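Tidero opens shared desk room in Jireš, with cardboard organizers for every table

Jireš, 11/02/2025

Tidero, a maker of storage products from recycled cardboard, has opened a shared desk room on the ground floor of the former Carkach printing house. The room can be used by small companies, students and people who work from home and wish to have a proper table for some hours.

The room has 38 places. All of them are at light wooden tables, which are put together in pairs so that two people can work side by side or share one larger surface. The floor is covered with a dark gray-blue carpet, and yellow lines on it show where the walking paths go. We ask visitors to keep bags and chairs behind these lines.

What is new in this room is how the small things are kept. In August, Tidero asked 82 future users what disturbs them most at a shared table. The most frequent answer was cables, and the second was papers left by the person before. For this reason the company has placed its Idness organizers directly on the tables. Idness is a divider made of brown cardboard, with a grid of compartments for letters, notebooks and other flat items. It stands on its own and needs no screws or glue.

"We did not want to put a big cabinet in the corner, because people do not stand up to use it," says Blažena Kadlec, head of products at Tidero. "The organizer must be where the hand is. If you have your laptop open and your charger connected, you have still enough place in front of you for the papers."

Besides the organizers there is a low white shelf unit for the tabletop. A device can be put on top of it and a second organizer fits under it, so the same part of the table is used two times. The cables are still a work in progress, and the company says this openly. A box for power adapters is being prepared and the first pieces will be tested in the room.

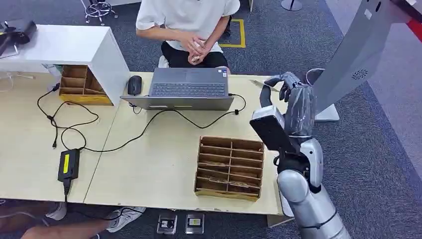

Prices and opening

A day place costs 9 euros and a monthly place can be arranged at the reception. Wireless internet and the use of the organizers are included. Visitors bring their own laptop, mouse and charger. Compartments are emptied every evening, and things which are found in them are kept at the reception for one month.

Schools and associations from Jireš can reserve a pair of tables free of charge in the morning hours, if they write to the reception one week before.

About Tidero

Tidero designs and produces organizers, dividers and boxes from recycled cardboard. The company has delivered more than 3000 Idness organizers to offices, libraries and workshops. The product is sold flat and is folded by the customer. When it is worn out, it can go to the paper collection.

Contact for media: Blažena Kadlec, Tidero, former Carkach printing house, Jireš. Visits of the room for journalists are possible after agreement.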